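87 Mal geteilt · 4 Kommentare

Jörg Engelhardt hat mir schon am Telefon gesagt, ich soll feste Schuhe mitbringen, und dann stehen wir doch die meiste Zeit an einem Tisch. Bei Vogler werden Holzspielwaren und Lernmaterial verpackt, und seit Dezember läuft ein Teil der Sortierung über Roboter. »Am Anfang hab ich gedacht, das war's jetzt für mich«, erzählt er. »Ich hab ja jahrelang Sets gelegt, 164 am Tag, wenn's gut lief!«

Heute legt er kaum noch selbst. Er richtet Übungsplätze ein, schaut zu, greift ein – und schreibt auf, was nicht klappt. Geübt wird mit kleinen bunten Formen auf einem Holzbrett: Zylinder, Stern, Herz, Würfel.

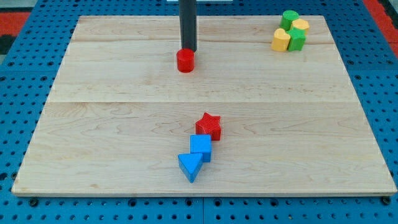

Foto: Hauke Ehlers

»Der Arm schiebt, der greift hier gar nicht«, sagt Engelhardt, und ich gebe zu, dass ich das erst ein bisschen enttäuschend fand. Er lacht. »Schieben ist schwer! Versuch mal, mit einem Besenstiel einen Bauklotz in die Ecke zu kriegen.«

Und die Kollegen? Entlassen wurde keiner, sagt er, aber zwei sind nach Pindholm gewechselt, weil ihnen das Zugucken auf die Nerven ging. Das kann er verstehen. Ihm selbst fehlt manchmal das Reden beim Packen. Dafür tut der Rücken weniger weh, und für die Schulung gab es 50 Stunden bezahlt (da hat er drauf bestanden). Nur die Frühschicht, die hätte er gern auch noch abgegeben.

Kontakt · Impressum · © Trendell · Nach oben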